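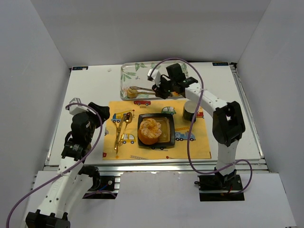

Gumness: does chewing gum help you remember a word list?
Project report, Intro to Research Methods, June 2022
Group: Katia Messina, Italo Negri, Morena Ferri
Supervisor: Nazareno Greco

Why we picked this

Italo chews gum in every exam and swears by it. Morena thinks it's nonsense and told him so in front of the whole class, so that became the topic. The name Gumness was a joke on the sign-up sheet and then it was too late to change.

There are a bunch of older studies on gum and memory and they don't agree with each other. Some find a small boost, some find nothing, a few find it makes people worse at keeping things in order. We didn't want to settle it. Just wanted to run a clean little test and learn how to do one.

Method

30 students signed up, mostly first years from the Stadis dorm. Everyone did the test twice, once with gum and once without. Half started with gum, half without. Different word list each time, so nobody could reuse the first one.

Each list had 19 words. Common nouns only, nothing longer than two syllables -- things like "river," "button," "carpet." Words were read out loud by Katia at a steady pace (she practiced with a metronome app). Then a short break with easy subtraction problems so people couldnt just keep repeating the words in their head. Then write down everything you remember, any order.

Gum was plain mint, sugar free, same brand for everyone. Chewing started before the reading and kept going until the paper was handed in. No gum session: nothing to eat or drink, same seats.

Scoring: one point per correct word. Spelling ignored. Plurals allowed after a long argument.

What we got

Basically no difference. The two averages came out so close that the gap was well under one word, and the paired t-test was not significant. A few people did clearly better with gum, a few did clearly worse, most landed on nearly the same score both times.

What did show up was an order effect. Second session scores were higher than first session scores, gum or no gum. People got used to the task. Good thing we split the starting order, otherwise we would of reported this as a gum effect and been very happy about it.

First and last words on the list were remembered best, middle ones worst. Textbook stuff but nice to see it in our own data.

Problems

Two lists were maybe not equal. List B had "spider" and "snake" in it and almost everyone got both. Should have tested the lists on other people first. Mirko Colombo from the group next door pointed this out when it was already done.

Noise. The hallway was loud during one of the gum sessions, door kept opening.

You can't hide gum from the person chewing it. Everybody knew what we were testing. Italo also scored some of the sheets while knowing which were gum, so Morena rescored them. Three sheets changed by a point.

Small sample, all students, all about the same age.

If we did it again

Pilot the lists. Add a third condition where people pretend to chew. Longer delay too, maybe the next day, since most of the claims on the internet are about studying and not about remembering something for a couple of minutes.

Who did what

Katia: word lists, reading, most of the intro. Italo: sign-ups, gum, graphs. Morena: stats, rescoring, this write-up (sorry for any typos, it was late). Raw scores are in the appendix, participant names removed.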